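Clelance Community Help > Robots and Automation > Teaching and Recording

Teaching by hand or teaching by remote for a simple "put the small thing on the lid" task?

Posted by fendside_tinker
26 July 2021
Viewed 272 times

Hi all! First post after reading here for ages, so be gentle. I'm trying to teach an arm a very short job: pick up a small white block, set it on a round green lid, back off. I've recorded 30 demonstrations so far and I'm already arguing with myself over how I should be making them.

For the first batch I did it by hand, meaning I put the arm in free-drive and pushed it through the motion with my own two mitts. It felt lovely, and I could feel when the fingertips touched the lid. But when I replay those recordings the path has a wobble in it, and my sleeve is in half the overhead video. For the second batch I drove the arm from a little leader handle (the Handano one, secondhand, bit of slop in the wrist). The video is much cleaner, but I'm slow, and I keep stopping short of the lid while I try to work out how high I am.

My layout is a dark gray mat taped at the corners on a wood surface, and the lid goes wherever I feel like putting it. 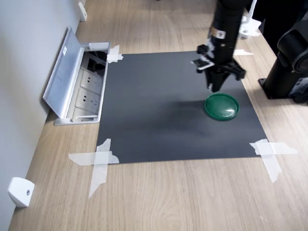
What I'd like to know

1. Can I mix the hand-guided ones and the remote ones in one training set, or am I making soup?

2. How do you judge height when you're driving remotely? I can see left and right just fine. Up and down is a guess, and I end up doing this sad little pecking motion until something touches.

3. Should I be moving the lid between recordings, and by how much?

I don't want to start over if I can help it, but I'd sooner throw out the first batch now than find out in a month that it was the problem. The training run takes most of a night on my machine, so I can't just try everything.

Yakubu Sani
Member, 3,530 posts

Welcome! You're asking the right stuff early, which is more than I did.

Don't mix them yet. When you push the arm by hand your body decides the route, and most people swing the elbow out in a big lazy curve and come in at a slant. With a leader handle you tend to go across first and then down. Train on both and the arm has two different ideas about what comes next at the same spot, and a small set like yours isn't big enough to sort that out. I've had an arm split the difference and stop dead in midair between the two routes, looking very thoughtful. Pick one kind. If your replay is going to be judged through the cameras, I'd pick the remote ones, sleeve-free.

On height, what fixed it for me was slowing down on purpose over the last stretch and watching the shadow. Get one light off to the side so the gripper throws a shadow you can see on the mat. The shadow and the fingertips come together as you drop, and once your eye catches on you stop pecking. It took me an evening to get used to it and now I can't drive without it.
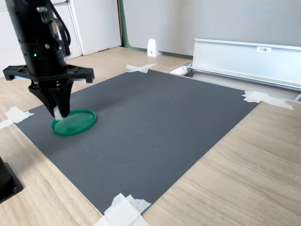
The other half of it is scaling. Most leader setups let you change how much the arm moves for a given movement of your hand, and people leave it at one to one forever. I run mine at 70 percent for the whole task. It costs me a couple of seconds per recording and my hands are so much steadier. If your software lets you switch scale with a pedal you can go fast across and slow down low, but then be consistent about where you switch! I used to hit the pedal whenever I got nervous, and you could see my nerves in the data.

One more thing, about pauses. If you stop and think above the lid, the recording has a long stretch of nothing in it, and the arm will learn to stop and think there too. Trim those out, or throw the recording away and do it again. I throw away plenty. A bad demonstration takes less time to repeat than to repair.

nic_aodha_bench

Mostly agree with Yakubu but I'd keep the hand-guided ones in a folder. We have a shared setup at Nic Aodha and I went back to my old ones in May when I wanted a second way of doing the same job. They were handy to have. Label the folder something you'll understand later (mine was called "new new 2", so that was a fun afternoon).

On your third point, yes, move the lid, but have a plan for it. I was terrible at this. I thought I was being random and I was putting it in the same three spots, all of them easy for me to reach from my chair. Now I draw a grid on a scrap of paper and cross off squares as I go. Near, far, left, right, and a few that are a bit awkward. Leave the mat alone though. If the mat shifts halfway through a session, you get a jump in all the pictures that has nothing to do with the task.
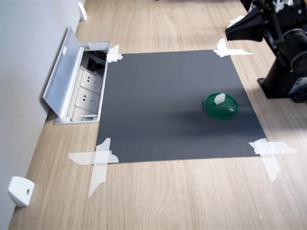 You also need to decide what counts as finished, before you record any more. I mean write it down, a sentence on a sticky note. With the white block standing on top of the green lid and the gripper pulled clear past the corner of the mat, I'd call that one done, and I'd stop the recording there every time. Before I had a rule I'd sometimes stop as soon as I let go and sometimes after I'd wandered off, and the arm picked up a habit of letting go and then hanging around over the top. Once it hung around and then went back down and knocked the thing over. Whatever your end position is, drive all the way to it, even when you're bored and your thumb is already on the stop button.

Same goes for the start. I've got a saved home pose and I send the arm there on a key press between takes. Does yours have that? If it's the older Handano software, it's hidden under the calibration menu for some reason.

Oh, and check where your fingers are over the mat before you close them on anything. I kept gripping a hair too far to one side, and the piece would twist as I lifted it. It doesn't look like much on video, but then you're setting down something crooked on a surface that isn't flat. 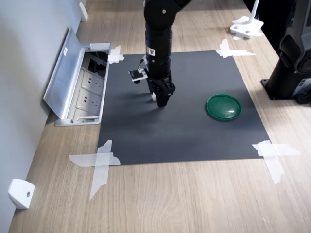

For that I'd do a few practice runs with the recorder off. Just pick up, put back, pick up, put back, until your hand stops doing whatever it's doing. Then record straight after, while you've still got the feel. I do about ten minutes at a time and take a break, because I get sloppy after that and don't notice until I watch it back.

fendside_tinker
Original poster

Oh this is great, thank you both! I tried the shadow thing with a desk lamp last night and it's so much better. Still pecking a bit but it's more of a nibble now.

I've moved the hand-guided batch into its own folder (properly named) and I'm going to redo everything with the leader at a lower scale. And yes, guilty, my lid has been living on the same side of the mat in nearly every recording. Grid is drawn.

Found the home pose under calibration, by the way. I would never have looked there. One thing I'm still not sure of is whether to keep takes where I fumbled the block and then fixed it. They end up in the right place, they're just ugly. Keep or bin?

Yakubu Sani

Keep a handful if the fix is clean and you'd want the arm to do the same. Bin the ones where you fumbled, swore, and let the arm sit there. Train once without any of them first so you've got something to compare to.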